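Broma twin-arm table unit, reviewed after four months on napkins

The Broma was sold to us as a second pair of hands for the linen table at Livis. We have had it since October, which is long enough for the novelty to go and the opinions to set in.

Setup was better than I feared. Kobe Declercq had both arms moving before lunch, and the software (Cirico, included for the first year) only asked him to restart it 3 times. The manual runs to 200 pages and spends most of them on safety. The page on folding is short and optimistic.

What has changed is the shape of the day. Hazel Abernathy used to fold standing up and talk to whoever was passing. Now she lays out the cloths, keeps an eye on the arms and redoes the corners she doesn't like – sitting down, which she rates as the machine's best feature. Salvador Leitão misses the folding and says so. Kanini Makokha got trained to teach it new folds, with a small raise that took longer to arrive than the robot did.

Cutlery is still a human job here. We tried it for a week and went back.
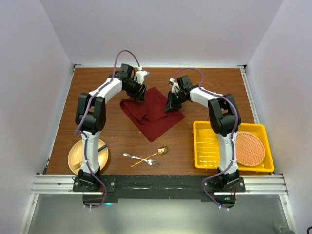 Linen and Table Prep, Livis Banquet Services

Two grippers on one red napkin is a lot of equipment per corner, and the building dates from 1934, so the outlets had views on it too. Noise is fine. The purple cables look alarming and have given us no trouble so far.

Would I buy it again? Yes, but I'd budget for training first and ask people which parts of the job they wanted to keep. Salvador had a list. 4 stars out of 5.

Tanveer Kakakhel, 2021-02-10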